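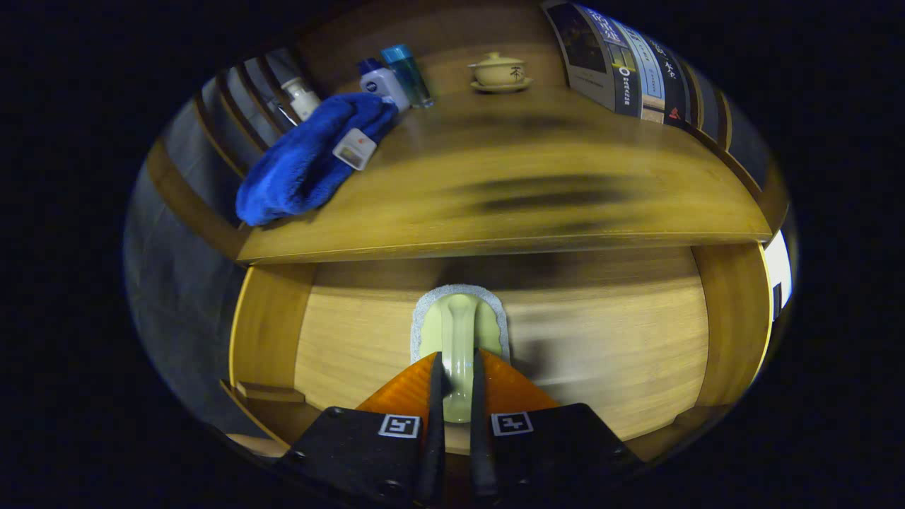
4.2 What counts as a cleared surface

Figure 4. A desk with an open cubby. Bottles, a blue towel, a lidded tea cup on its saucer and a printed brochure are on the top.

Much of the advice literature on tidying treats the desktop as the thing to be measured. Grudlow scores, which we used in the first round, follow this habit: a desk passes if a set share of its top is bare. We have doubts about the measure. The desk in Figure 4 has plenty of bare wood, and its bottles stand upright toward the back, two of them nearly touching. A rater working from the Grudlow sheet could easily pass it. The same rater would have to decide what to do about the towel, which lies in a heap and hangs over the front corner, and the sheet gives no help with that.

The cubby raises a second problem. Of the 637 desks in our sample, 12 were dropped when raters could not agree on whether open storage below the top was part of the surface or part of the room. The Pemau revision says to leave it out. We think this is a mistake - an object moved from the top to an open shelf is still in plain view, and it is hard to see why a desk should earn points for the move.

We are also wary of grouping items by use. The tea cup could be filed under drinking or under display, and the brochure under paper or under decoration. Our raters chose differently and defended their choices well. Agreement rose in the October round, but only after we merged the disputed groups, so we do not read the rise as support for the scheme.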